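How to Run a Shape and Color Line-Up with Foam Blocks

By Reece Mellor

I've played this sorting game at kitchen tables, on porches and once in the back of a parked van, and I still get a kick out of it every single time! It takes a bag of foam blocks and a flat board, and setup is over before the coffee has dripped through. I first wrote it up in October for the Skilham play group, and so many people asked for the longer version that I've finally typed it all out.

What you need

A set of foam blocks in mixed shapes (cubes, cylinders, triangular prisms, hexagons if you can get them, and at least one star)
A wide, flat wooden board
A table big enough that the board doesn't hang off it
A timer, only if your players like a race

My own bag holds 22 blocks, which is plenty for two kids. Foam is wonderful for this. It's quiet when it drops, it grips the wood a little, and it doesn't hurt when you step on it in socks (ask me how I know).

Setting up

1. Lay the board flat and give it a push at each corner. If it rocks, slide a folded dish towel underneath.

2. Pick one side to be the parking side. I like the right, but lefties often want it switched.

3. Line the blocks up along the parking side, grouped by color: greens together, then reds, then blues, and so on toward you. Let them touch. A loose, wobbly row is fine, and a block can lean on its neighbor or poke out past the board.

4. Keep the rest of the wood clear. You want a big open field to play on.

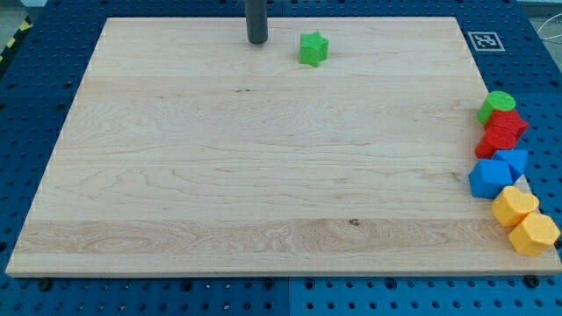
Now for the fun part! Each round uses one caller and one mover. The caller names a color and a shape, "green star" or "blue cube," and the mover finds it, lifts it out without knocking over the neighbors, and stands it on the open wood. Then it goes back to its own color group before the next call.

Start slow. Give both clues for the first 9 calls, then try just the shape. "Triangle!" gets a lovely pause while everybody checks which colors have one. After that, let the mover become the caller, because kids come up with much sneakier clues than I do.

Making it harder

Call two blocks at once and have them placed side by side.
Ask for a shape by its faces: "six sides around the middle" for the hexagonal prism.
Play it by touch, eyes closed, shape clues only. Our favorite by a mile!

Cleaning up

Wipe the board with a barely damp cloth and stand it on edge to dry. Textured foam collects crumbs like crazy, so give the blocks a shake in a colander before they go back in the bag.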